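Ullamard Inland Terminal, Phase 2
Progress report to the funding partner
Period ending November, submitted 2024-12-10

Quay works
The contractor, Rerkus, has driven 184 of the 233 sheet piles on the north quay. Work stopped for 12 days in November when river levels went above the safe limit for the piling barge. No piles were damaged. The remaining piles are on site and paid for. We now expect the quay wall to be closed in February, three weeks later than planned.

Approach channel
Dredging is finished between the lock and the turning basin. The survey after dredging showed two shallow spots near the Clerkside bank, and both need another pass. The dredger is booked elsewhere until January. Until then, barges have to come in one at a time and lightly loaded.

Rail link
The track bed is complete. The connection to the main line is still waiting for a signaling permit - this is the item most likely to delay the opening. We sent in the last set of drawings in November and have had no comments back.

Traffic
The existing berth handled 126 barge calls in the period, mostly grain and crushed stone. Abubakar Freight has signed a letter of intent for a weekly container service once the north quay opens. The rate is agreed but the start date is left blank.

Budget
Spending is within the approved total. The standby charge for the barge was met from contingency. We ask the funder to move the unspent paving money into next year, as paving can't start before the crane rails are set.

Next period
Finish piling, pour the first section of the capping beam, re-survey the Clerkside bank. The next report will include the revised opening date.
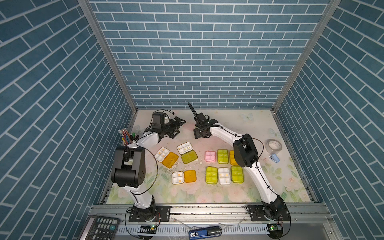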